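Search this site Go

Open house at Durovano, Cidville
10 August 2019

I drove out to Cidville because the flyer promised a robot that "teaches itself." It doesn't, or not on the day I went. At Durovano people teach it, one grab at a time, by steering the arm through a job and saving the recording. Somebody then labels the recording and the pile goes off to be trained on overnight.

The tour started in a hallway with a poster about Firnura, the company's name for the whole pile. It held 1,619 recordings as of May, the poster said. I asked how many of those were failed grabs and was told they keep "the useful ones." I asked who decides which are useful and we moved along to the coffee.

The work room was better. Two operators were at it the whole time I stood there, and it is slow, dull work that they did well. One told me a good shift is 189 saved tries. The other said that was a very good shift. They reset the pieces by hand after each go, and I noticed the resets landed in much the same part of the table. If the pieces always start there, I'm not sure what the system is learning besides that part of the table.

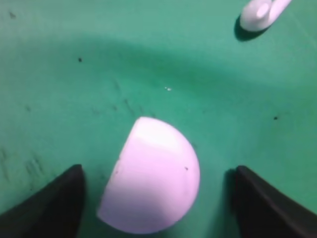 My main gripe is with the word "variety," which came up in every talk. The guide said the Bansal arm had practiced on 14 shapes, and that this would carry over to kitchens and warehouses. Maybe. What the wrist camera gets is a close view of green, scuffed and speckled, with a pale pink half-sphere between two open black fingers. A kitchen counter won't look like that. I'd want to see the same grab on a patterned cloth before I believed any of it.

They handed out a sheet claiming 224 trials on "new" objects, with no success rate printed on it. I've written to ask. Parking was free and the coffee was fine.

3 comments | 14 shares

Contact | Copyright | Back to top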